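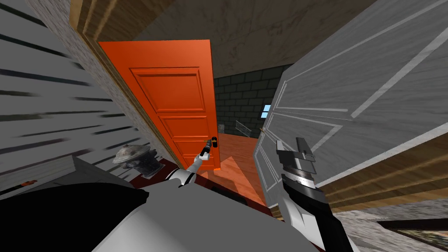

How to paint an old panel door

A panel door takes more time than a flat one, and most mistakes happen at the edges of the panels. The order of work is the most important thing. Start with the mouldings, continue with the panels, then do the flat parts between them and finish with the outer edges. On a bright orange door with the mouldings in a slightly darker orange, like the one at the top, you need two tins and one more day for drying.

What you need
Sandpaper, grade 120 or finer
Filler and a small knife
Primer (I use Walach)
Satin paint (mine was Diltel, colour number 1326)
One angled brush and one small roller

Step 1. Take off the handle. Put the screws in a cup, so that they don't get lost.

Step 2. Wash the door with warm water and a little soap. Leave it to dry overnight.

Step 3. Fill the holes and sand the whole surface lightly. Wipe away the dust – also in the corners of the panels, where it likes to stay.

Step 4. Put on one coat of primer. Wait 5 hours before you touch it.

Step 5. Paint two thin coats. Thick paint will run down from the mouldings, and then you must sand again.

For one side of my door I used 125 ml of paint per coat. If the door sticks after painting, sand the closing edge a little and paint it once more.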